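Flino opens booking for its new course on running better meetings

Flino is very happy to share that booking is now open for Meetings People Want to Come To, a new course for team leaders, project managers and anyone who finds their diary filling up with calls. The first group starts in July, and we have been looking forward to telling you about it for quite a while.

The course was put together with our long-standing partner Kadrić, whose trainers have spent many years helping offices, workshops and hospital departments to plan their work together. Before writing a single page of it we asked 700 past learners what they would most like help with, and almost 129 of them wrote back about meetings, often at great length (thank you — we read every word).

Learners meet online for 8 short sessions, with a little practice to try with their own team in between. They will look at how to write an agenda, how to bring quieter colleagues into a discussion, how to close on time and how to write notes that someone will read afterwards. Everyone also gets a year's use of Flisus, our planning tool, where the templates from the course are kept.

There are 76 places in the first group. Teams from the same workplace are very welcome to book together, and we will do our best to keep them in the same practice circle if they would like that.

Those who prefer to learn face to face can join the same course at our training rooms in Arkutau later in the year. Sessions there begin at 9.30 in the morning, with a good long break for tea and a chat halfway through. 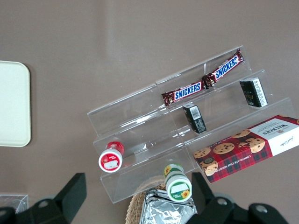 How to book

Places can be reserved through the Flino website or by ringing the bookings desk, which is open until 5 in the afternoon. Please mention any access needs when you book, so that we can have everything ready for you.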